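Ticket 208
Subject: table finish in break room feels tacky, bowls leaving rings
Site: Potville, 2nd floor kitchen
Opened by: Benvinda Serrano
Assigned: Domnica Tănase
Status: open, waiting on tenant side
Priority: low (was medium)

January, 8:40 am
Opened by Benvinda. Text of request: "The gray table by the window is sticky again. Wiped it twice yesterday, still sticky. Bowls grab when you slide them and leave a ring. Somebody's papers stuck to it and tore. Can we get it looked at before the lunch thing."

9:15
Called back. No spill that she knows of. Only the gray table, the two small round ones are fine. Asked what they wipe with, she says the spray under the sink, refilled from the big jug. Didn't know the mix.

10:05
On site. Table is tacky over the whole top, worse in the middle. Not food, too even. Fingertip drags, leaves a print. Dish soap and warm water on a patch near the window end, rinsed, dried with a paper towel. Patch is better, not perfect. Rest of the table the same as before.

10:20
Looked under the sink. Spray bottle has no label. Jug is Skornow concentrate, the floor kind. Cúc Khúc says she's been filling the bottle half and half with tap water becuase the dosing cap broke off in the fall. Way too strong. So it's dried cleaner, layers of it, every wipe adds another.

10:30
Dumped the bottle. Rinsed three times. Marked it with tape DO NOT REFILL FROM JUG. Jug moved to the janitor closet, top shelf.

10:50
First full pass. Bucket of warm water, little dish soap, microfiber. Changed the water when it went cloudy, that was fast. Cloth came up gray and slimy.

11:25
Second pass, plain water only. Dried by hand. Middle still grabs a bit.

11:40
Tried white vinegar in water on the middle, small area first. No dulling I can see. Did the whole middle, rinsed. Much better. Hand slides.

11:55
Test: cereal bowl from the cabinet, filled with water, left to sit over lunch. Told people to leave it alone. They did not leave it alone, somone put it in the drying rack. Start over.

1:10 pm
Bowl test again, different bowl, note taped to it this time.

2:30
Lifted the bowl. Faint ring, wiped off with a dry cloth. No grab. Calling that a pass for the middle. Window end has a strip I missed, tacky still. Did it with vinegar, rinsed, dried.

2:45
Also the placemats. Undersides were gummy, same stuff. Washed in the sink, hung over chair backs. If they go back on the table gummy we're right back here tomorrow so please wait til they're dry.

3:00
Parts: asked Tài Lý about a new dosing cap. Supplier only does them in a box, minimum order 105 dollars. Not doing that for one cap. He'll see if the Itis office has a spare.

3:10
Meanwhile for the break room: dish soap and water, rinse, dry. That's all the table needs. Nothing from the closet.

Next day, 8:30 am
Rechecked. Table fine at the window end, fine in the middle. One spot near the wall side slightly tacky, size of a saucer. Soap, rinse, dry, gone. Placemats dry and back out.

9:00
Asked Benvinda to use it as normal for a few days and report back. Dropped priority to low.

9:20
Tài says Itis has a cap, wrong thread. Still looking. Option B is premixed bottles, 300 for the year across both kitchens, needs sign off. I'd say no, it's a table.

Open items:
cap or no cap
who fills the spray bottle from now on
ring check with something hot, haven't tried hot yet
Leaving ticket open til I hear from the 2nd floor. Photo attached.
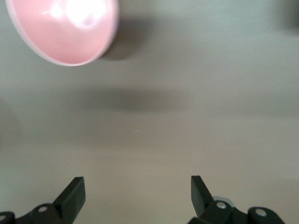 Zarmeena Niazi: Used the gray table for breakfast and lunch, nothing sticks and my notebook came up in one piece. Had hot oatmeal on it for a good half hour and got a cloudy ring, but it wiped away with a damp cloth. Can you leave a fresh sponge up here? The one at the sink still smells like the jug stuff, and I don't want it going back on the table.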